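About Varela

Hi, I'm Teodoro Figueroa, and Varela is my little evening school for people who want to speak Spanish with their in-laws, their neighbors or the guy at the tire shop. I started it above a bakery in Carwood with five students and one very wobbly whiteboard (we still have the whiteboard!). These days we have over 800 past students, and a few of them now teach here, which makes me happier than I can say.

We keep groups to 15 people at most, so you will talk. A lot. Grammar comes in small bites, usually after somebody has already tripped over it.

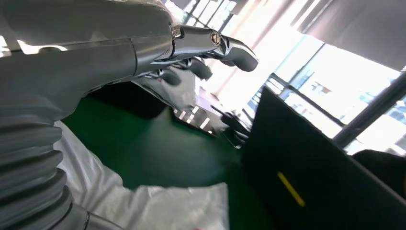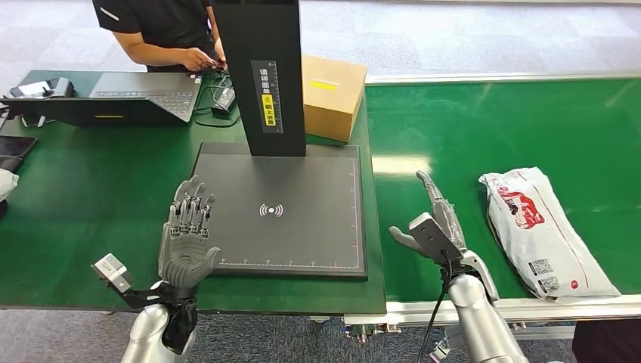 Where to find us

We moved to 274 Brandum Street when the bakery needed its upstairs back, and I still miss the smell of the rolls. Ring the bottom bell, the top one is the dentist. Beginners meet on Friday evenings, and the conversation table runs right after, with coffee and whatever people bring.

New groups start in August. If you studied a bit in high school and think you forgot it all, come try a class for free before you pick a level. You can stop by or call and ask for me – I love to chat, so leave yourself some time!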